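Drikby – Datenblatt zum Korpus deutschsprachiger Anime-Rezensionen

Stand: 7.5.23
Ansprechpartnerin: Estrella Olvera, Arbeitsstelle Cordeiro

Gegenstand

Drikby ist eine Sammlung deutschsprachiger Besprechungen von Anime-Filmen, OVAs und Fernsehserien, die auf physischen Datenträgern erschienen sind. Erfasst werden der Text der Rezension, die Angaben zur besprochenen Ausgabe sowie eine nachträglich vergebene inhaltliche Auszeichnung. Das Korpus wird von der Arbeitsstelle Cordeiro gepflegt und richtet sich an Forschende der Medien- und Sprachwissenschaft, an Bibliotheken mit entsprechendem Sammlungsschwerpunkt und an Lehrende, die mit authentischen Kritiken arbeiten möchten.

Die vorliegende Fassung ersetzt die vorherige vollständig. Eine Mischung von Dateien aus beiden Fassungen ist nicht vorgesehen, da die Kennungen der Datensätze neu vergeben wurden.

Herkunft der Texte

Die Rezensionen stammen aus 11 Quellen, darunter eingestellte Fanmagazine, private Webseiten und das Archiv der Zeitschrift Drellwood. Mit allen Rechteinhabern wurden schriftliche Vereinbarungen getroffen. Texte, deren Urheberschaft sich nicht klären ließ, wurden nicht übernommen, auch wenn sie inhaltlich von Interesse gewesen wären.

Gedruckte Vorlagen wurden eingescannt, maschinell erkannt und anschließend von Hand korrigiert. Offensichtliche Satzfehler der Vorlage blieben erhalten und sind im Feld "anmerkung" vermerkt. Bei Webseiten wurde der reine Fließtext übernommen – Navigationselemente, Werbung und Leserkommentare sind nicht Bestandteil des Korpus.

Aufbau der Dateien

Die Datensätze liegen als JSON-Zeilen in UTF-8 vor. Jede Zeile entspricht einer Rezension. Folgende Felder sind belegt:

id – eindeutige Kennung innerhalb der Fassung
titel_de – Titel der deutschen Ausgabe
titel_orig – Originaltitel in japanischer Schrift
titel_rom – Originaltitel in Umschrift
medium – VHS, DVD oder Blu-ray
tonspur – vorhandene Sprachfassungen laut Rezension
text – vollständiger Wortlaut
wertung – Gesamturteil, vereinheitlicht auf eine Skala von 1 bis 5
aspekte – Liste der ausgezeichneten Textstellen
anmerkung – Freitext, häufig leer

Das Feld "wertung" ist nur belegt, wenn die Rezension selbst eine Note, Punktzahl oder vergleichbare Angabe enthält. Eine nachträgliche Schätzung aus dem Wortlaut wurde nicht vorgenommen. Wer mit dem ursprünglichen Bewertungssystem der jeweiligen Quelle arbeiten möchte, findet die Umrechnungstabellen im Verzeichnis "skalen".

Schreibweise der Titel

Originaltitel werden in der Schreibweise der japanischen Erstveröffentlichung angesetzt. Die Umschrift folgt dem Hepburn-System; lange Vokale werden mit Makron wiedergegeben. Abweichende Schreibungen in den Rezensionen bleiben im Textfeld unangetastet, sodass ein und derselbe Film dort in mehreren Formen auftreten kann. Für Abfragen ist daher stets das Feld "titel_rom" zu verwenden.
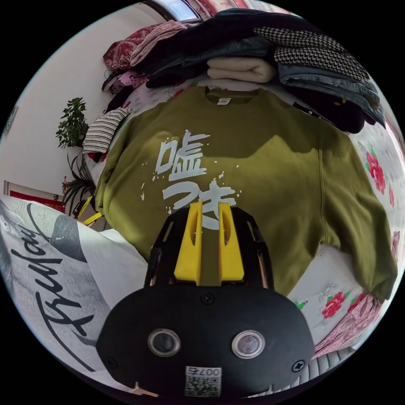
Bei Sammelausgaben mit mehreren Kurzfilmen wird der Titel der Ausgabe angesetzt. Die Titel der einzelnen Segmente stehen, soweit die Rezension sie nennt, im Feld "anmerkung". Eine eigene Kennung erhalten sie nicht. Bei Serien, deren Folgen auf mehrere Datenträger verteilt sind, gilt jede Besprechung eines einzelnen Datenträgers als selbstständiger Datensatz.

Inhaltliche Auszeichnung

Die Auszeichnung unterscheidet die Aspekte Handlung, Figuren, Animation, Musik, Synchronisation, Untertitel, Bildqualität und Ausstattung. Sie wurde von 2 geschulten Personen unabhängig voneinander vorgenommen und bei Abweichungen in gemeinsamer Durchsicht bereinigt. Die Werkzeuge hierfür stellt das Programmpaket Amar bereit, das im Verzeichnis "amar" beiliegt und ohne Installation lauffähig ist.

Schwierigkeiten bereitete vor allem die Abgrenzung zwischen Synchronisation und Untertiteln. Viele Kritiken behandeln beide in einem Satz und bewerten dabei im Grunde die Übersetzung. Solche Stellen tragen beide Kennzeichen. Spott über Menüführung oder Verpackung wurde der Ausstattung zugeordnet.

Bekannte Einschränkungen

Das Korpus ist nicht repräsentativ. Fernsehserien sind gegenüber Kinofilmen unterrepräsentiert, und einzelne Autorinnen und Autoren prägen ihre Quelle sehr stark. In 40 Datensätzen fehlt der Schluss der Rezension, weil die Druckvorlage beschädigt war; sie sind mit "unvollstaendig" gekennzeichnet und sollten bei Untersuchungen zum Textaufbau ausgeschlossen werden.

Einige Rezensionen verraten den Ausgang der Handlung ohne Vorwarnung. Eine Kennzeichnung hierfür ist in Vorbereitung und soll mit der Fassung vom September nachgereicht werden.

Nutzungsbedingungen

Die Nutzung zu Zwecken von Forschung und Lehre ist unentgeltlich. Eine Weitergabe der Volltexte an Dritte ist nicht gestattet; Auszüge im Rahmen des Zitatrechts bleiben davon unberührt. Bei Veröffentlichungen ist das Korpus unter Angabe der Fassung zu nennen:

Arbeitsstelle Cordeiro (Hrsg.): Drikby. Korpus deutschsprachiger Anime-Rezensionen. Bearbeitet von Estrella Olvera.

Korrekturen

Fehlermeldungen nimmt die Arbeitsstelle in schriftlicher Form entgegen. Anzugeben sind die Kennung des Datensatzes, das betroffene Feld und der Korrekturvorschlag, bei Titelangaben zusätzlich ein Beleg. Berichtigungen werden gesammelt eingearbeitet und in der Datei "aenderungen.txt" verzeichnet.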